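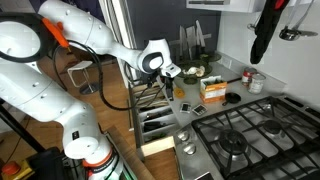 Hosbridge asks whether the Skestard kitchen service can be taken on trial before a full contract is signed. It can. The trial term is 2 months, and the terms are the same for homes and test kitchens.

2/ The service covers the arm, its stand, the control box with emergency stop, and remote support from our Ollow office. Installation is quoted separately.

3/ Drawer work is included in the standard task set. In our November review the arm made 552 drawer openings at the Ollow test kitchen. Of these, 200 used drawers with divided compartments.

4/ Tasks at a lit burner are excluded from the trial. Customers who require them should wait for the revised safety guidance.

5/ Biswas has asked for the monthly rate. It is $1,308, support included, billed at the start of each month. Applications are open through the Skestard service page.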